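Teaching by Example: A Conversation with Ayana Seyoum
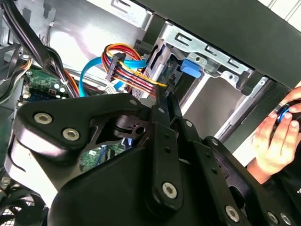 The gripper at work inside an open desktop computer case, near the drive cage and its blue release tab.

Ayana Seyoum leads the demonstration program at Tarnell, where a learning system is being prepared for the disassembly of office computers. Her group began collecting examples in August. She met with us to discuss how the collection is organized and what it has required of the staff.

"The system has no written procedure to follow," Seyoum said. "It learns from what our operators do, so the operators have to agree among themselves first."

Each operator guides the gripper through one task, such as taking hold of a connector or approaching a drive. A session lasts 23 minutes and is followed by a break. The target for each task is 100 accepted examples. Urszula Kaczorowski reviews the recordings and decides which are kept.

Asked what leads to a rejection, Kaczorowski named hesitation first. "If the operator stops to think, the system may learn to stop in the same place," she said. Failed grasps are stored in a separate set. A recording in which the operator misses and then recovers is usually accepted, provided the recovery is clear.

Cables remain the most difficult subject. "A metal cage stays where it is - a bundle of wires does not," Seyoum said. Operators are asked to vary their approach between attempts, and the cases are changed after every eight recordings.

The program employs four operators at present. Seyoum expects to add a second station once the review work has caught up. "We have more recordings than Urszula has hours," she said.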